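Skollix Overland is hiring a trip host, November season

We run small self-drive convoys out of Bostska: six trucks, one gravel airstrip, and a fuel pump that has kept its own hours since 1933. Guests drive themselves. You drive ahead of them, and later on, quite often, back toward them.

What you would be doing
Lead up to 79 guests over the season on the Grewal loop, 600 miles of mostly road.
Teach people to use a high-lift jack without raising your voice.
Check tire pressures every morning, including the ones guests swear they checked.
Cook two dinners a week. Abhishek Srivastava cooks the rest and will have notes.

What you need
A clean license and real experience with low range. Watching videos of it doesn't count, though we all do.
Current wilderness first aid.
Enough patience to discuss roof tents with someone who has just bought one.

What you get
A daily rate plus $50 for each night out, meals on the road, and your own room at the Imer guesthouse between trips. The bed is good. The Wi-Fi is a rumor.

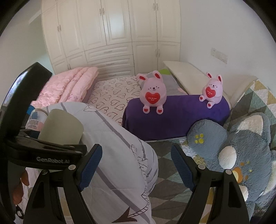 How to apply
Write to Akash Gautam at the Skollix office by 24 Mar 2023. Send one page on where you've driven and the worst place you ever got stuck — we learn more from the second part. No cover letters about your lifelong passion for dust. Shortlisted drivers come out for a paid trial weekend. Bring your own gloves and a hat you don't mind losing.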